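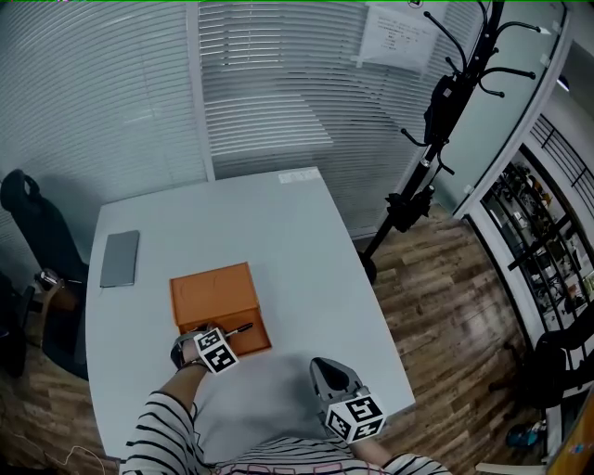
The orange box and the pen, with the gripper in my right hand.

I spent most of the afternoon putting a pen in a box. The plan for this week was to collect 356 demonstrations of small desk jobs using the hand-held gripper, and the pen box is the first job on the list. By the time I packed up I had done 15 takes I would keep and 9 I would throw away.

I should say how the setup has changed since October. Back then I was driving the arm by remote control with the Sismont controller, sitting beside it and watching a screen. It worked, but it was slow, and I could never judge depth well enough to pick up anything thin. A pen took me several tries every time. With the hand-held gripper I do the job myself at a table, the markers give the position of the gripper and of my left wrist, and the arm doesn't need to be switched on at all.

Sang-wook Baek wrote the script that turns the marker tracks into arm movements. His first piece of advice was to slow down. His second was to stop tidying. I have a habit of nudging the box straight before I start, and if that ends up in the recording then the robot will learn to nudge the box as well. So now I start each take with my left hand resting on the edge of the box and leave it there unless the box slides.

The takes I threw away were nearly all the same fault. I turned my left wrist too far inwards and the cube went out of sight of the head camera. The tracking carries on for a moment and then jumps, and you get a hand that seems to leap across the table. Koltari, the program I use to look through the recordings, marks the jumps in red, so at least they are easy to find. One other take was spoiled when I dropped the pen on the floor.

Gripping the pen is the fiddly part. The fingertips are fine on anything with a flat side, but a round barrel rolls if you close them even slightly off centre. Coming in from above works better than coming in along the table. I have also been changing the angle of the pen between takes, so they don't all look alike.

There are 2 things to sort out before the next session. The strap on my left wrist needs to be tighter, as the cube shifts a little when I bend my hand. I also want to try the blinds at a different angle, to see whether the tracking is any steadier.

After the pen box comes the Munix tape dispenser, which I'm not looking forward to.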